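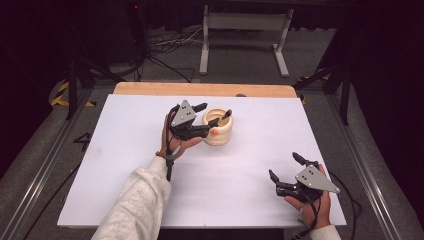

Home | Guides | Tabletop | Care | Contact

Setting Up a White Board Surface for Cups
5/15/21 — by the Mandico guides desk
2 min read

Section 2. Placing the board and the first cup

The leaflet packed with most boards says to put it down anywhere and start. I don't trust that advice, and the steps below take a little longer.

1. Clear the table and wipe it. A single crumb under a white board is enough to make it rock.

2. Lay the board flat on the wood. Leave a strip of table showing along the far side so you can get your fingers under the edge later.

3. Press each corner in turn. If one dips, turn the board end for end before you reach for felt pads. Pads are sold as the cure for everything, and they mostly hide a warped board.

4. Set one cup near the upper middle. A small ceramic cup with a ribbed body is a good first choice — the ribs give you something to hold, whatever the makers of smooth cups claim.

5. Lift the cup by the rim and the side together, then set it straight down. Do not slide it.

CAUTION: "Scratch-proof" on a label means very little. An unglazed foot ring will mark a matte surface sooner or later. Run a fingertip around the base of every cup before it goes on the board.

Note: The Zondus sheet allows 125 mm between cups. That seems generous for small ones. We use 60 mm and have had no trouble, but keep the wider gap if your cups have handles.

6. Look over the board from the near side. Plain white shows every smudge, so use a barely damp cloth and skip the sprays. The Molefe spray we tried in October left a haze that took 2 rinses to remove.

7. Leave the near half of the board clear for your hands.

If the board still rocks after step 3, check the table before you return anything. See Section 3 for leveling.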